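I have been meaning to write about my mother's recipes since January, and every time I sit down to do it I end up in the kitchen with something on the stove. So, with a pot of lentils going and one ear on the timer, let me try again.

She kept everything on the family computer in the den. Not the fancy recipes, those were in books, but the everyday ones, the soups and the pickles and the flatbread she made when the power went out in Vimcombe and we cooked on the camping stove. She typed with two fingers and saved every single version. When I copied her folder over there were 1,706 files in it – 79 of them were called "soup"! Some had one line in them. One just said "more lemon, ask Hafiz."

Hafiz is Hafiz Nasution, our neighbor for most of my childhood, and yes, I did ask him. He laughed for a good while and told me the lemon was for the fish stew, and then he kept me on the phone until nearly 7 explaining how to pick a lemon in the first place (heavy for its size, thin skin, never the pretty ones).

Dell insides: 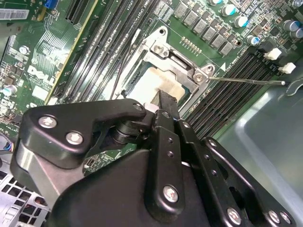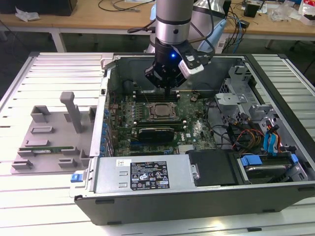

So the fish stew is where I started. I made it four times. The first was watery, the second I forgot the salt completely, and the third was fine but it wasn't hers. For the fourth I left the onions on low until they were the color of tea, which she never wrote down anywhere, and my brother took one spoonful and went quiet, and then he had two more bowls.

I'm going through the soups next, opening them one by one in the evenings. If you grew up around Brasbridge or Vimcombe and remember a green soup with barley and something sour in it, please write to me. She has nine versions and they all leave out the sour thing.

The lentils are done, so I'd better go.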